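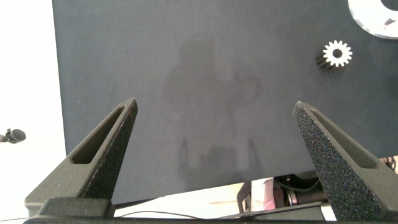

The parts inspection bench at Vistden reopened in April, after the company moved its small gear work out of the main assembly hall. The bench lead, who has worked in gear inspection for 13 years, spoke with the Nisbet staff bulletin about how it is run.

"People expect a lot of equipment," the lead said. "Most of what we do depends on a clear surface and good light." 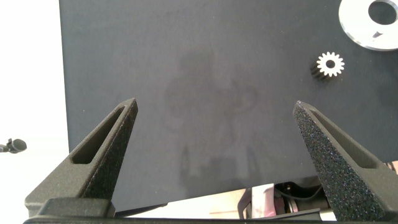 Incoming parts are checked in lots of 10, and each lot is logged before anything is measured. The lead prefers a dark, matte surface for this stage. A small white spur gear stands out well against it, as does a shiny ring-shaped washer placed close by, and the points of the teeth can be studied without glare from below. "If I have to tilt my head to see a tooth, the surface is wrong," the lead said.

Washers supplied by Lullex are stored apart from the gears and brought over only when a fit is to be checked. The bench has 4 trained inspectors, and 2 are assigned to each shift. 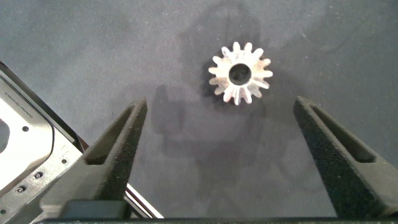

The arrangement has reduced mix-ups between lots, according to the lead, although paperwork remains slow. Records are still entered twice, first on a card and then in the Skistumer system. "I would like to drop the card," the lead said. "I have asked. For now we keep both, and they have to match before a lot goes to stores."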